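Product watch: Sternero's "practice room" subscription

If you run a small shop and have ever asked about putting a robot arm on the bench, you've probably had the Sternero brochure by now. Ours arrived on 24th February with a covering letter and a trial login good for 28 days. The offer is a simulator. You pay $400 a month, you get a set of furnished rooms on your computer with an arm already in them, and you work out your pick-and-place jobs there before you spend real money on real hardware.

The pitch is easy to like. Nothing gets dropped, nobody has to clear a bench, and you can run the same job all night while the shop is locked. Sternero says a customer who does the practice work first will be up and running sooner once the arm is delivered. I asked how much sooner, and compared with what. I was sent the brochure again.

So we used the trial. Hatice Öztürkmen and I took turns at it over a few weeks, mostly on the room called Lultudholm, the one the sales people like to open with. The job we set was dull on purpose: tableware and a book, pick each one up, put it down somewhere else on the same table. The arm in that room is a Franka Emika, with the name down the forearm. Setting up took Hatice most of an afternoon, and she's done this sort of thing before. The instructions assume you know what a joint limit is and which way the software thinks is up.

Once it was going, it went well enough. You can move things, save the layout, and start again from the same spot as often as you like, and that last part is worth something. I'd have been happy to pay for that alone at a lower price.

What bothers me is the choice of jobs.
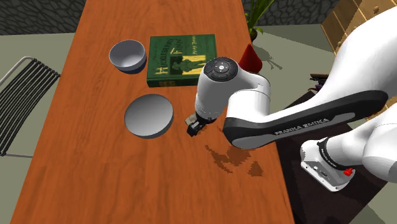

Dumisani Molefe wrote in after our first short notice to say we were being too hard on it. He has paid for the service since September and reckons the rooms don't need to match his shop, because he uses them to find out which ideas are hopeless before he wastes a weekend on them. He has thrown out three that way. He also said the support desk answers the phone, and that he can't say the same for the last two firms he dealt with.

Fair enough, and I'll grant him the phone. But throwing out bad ideas is a smaller promise than the one on the front of the brochure. Most of our readers pack cartons or feed a press. Huckleberry Finn in hardcover isn't what comes down the line at Garness, and a plate on a dining table tells me very little about a bag of bolts that changes shape when you squeeze it. You can bring in your own objects, but that is on the dearer plan at $600 a month, and you have to supply the models yourself. Hatice priced having ours drawn up and closed the tab.

Then there's the gap between the screen and the bench. I looked through the whole manual for any advice on grip, friction or worn fingers and found one paragraph, on page 19. It says results "may vary by surface." I'd say they may! If the whole point is to save me trouble later, I want to know how far the pretend table can be trusted, and I want it in writing before I sign for a year.

Yazıcı sells a plainer package with no furniture at all, just a flat bench and a cage, and charges by the hour. We haven't tested it. Perihan Bozkurt has it on her list for the next issue – she will be using our own carton job, so there should be something to set beside this.

For now, take the Sternero trial if you have a patient person and a decent computer. Try one job you know inside out. Ask for the cancellation terms on paper, as the ones on the website and the ones in our letter didn't agree when we compared them. The trial login can be had from their sales office, and they will ring you afterwards, more than once.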